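Desk drawers, trays and all those little cards

I've been putting off the desk chapter of my tidying notes for weeks, mostly since my own desk was in no state to give advice from. But a reader, Bronisława Grabowska, wrote in asking how to stop small stuff from creeping over everything, so here goes!

Start with an empty tray. I mean really empty – tip it out, wipe it down, let it sit there bare for a minute. If you only shuffle things between sections you'll end up with the same mess in a new order (I did this for years). A plain wooden organizer with one long slot and a few smaller spots is plenty. Pens and rulers go in the long part, and the rest can fight over the small ones.

Cards are my weakness. Library cards, gift cards, the fun novelty ones people give you, the loyalty card from a cafe that closed last March. Pick one small section and stand them on edge so you can flip through. When it gets tight, pull out 5 and see if you miss them. I keep the silly ones, by the way. A desk needs a bit of silly.

Cables next. Get the power strip off to one side, plug in what you use every day, and run the laptop cord around the back if it'll reach. Mine never does, so I use a twist tie and call it good.

If you've pushed two desks together, pick one for working and one for the gadgets and chargers. Wood trays like a barely damp cloth and then a dry one, and crumbs in the corners come out with an old toothbrush. 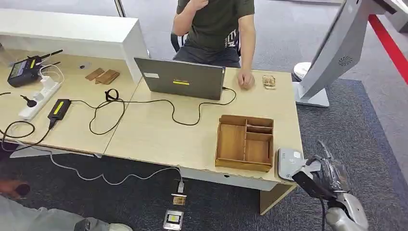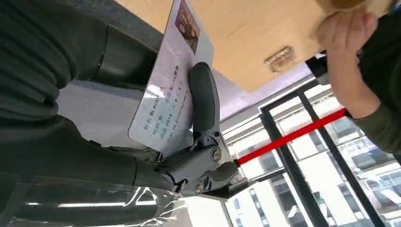

First picture: the tray empty, with the laptop behind it. Second: one of the novelty cards, a "BLACK" one with a YG Entertainment address line.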